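Search this site
Search

In Praise of the Long Lunch

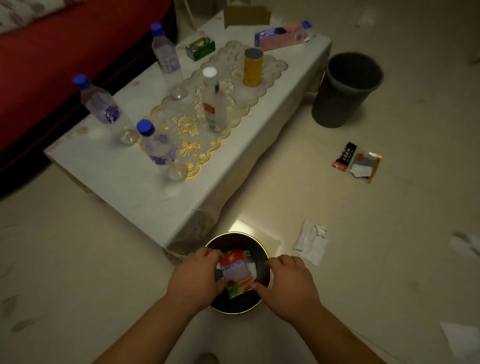 I took my first 90-minute lunch in February, with Zuweira Opoku from the office upstairs, and I came back a convert! We had soup, then bread, then a second soup (her idea), and we talked about her sister's choir the whole time. I'd been eating at my keyboard for 5 years and couldn't tell you one thing I ate.

People say there isn't time. I did my best work of the month that afternoon - the whole budget letter, done by four. Give people a real lunch and let them wander back when the plates are cleared. I'd vote for anyone who promised it.

12 shares
4 comments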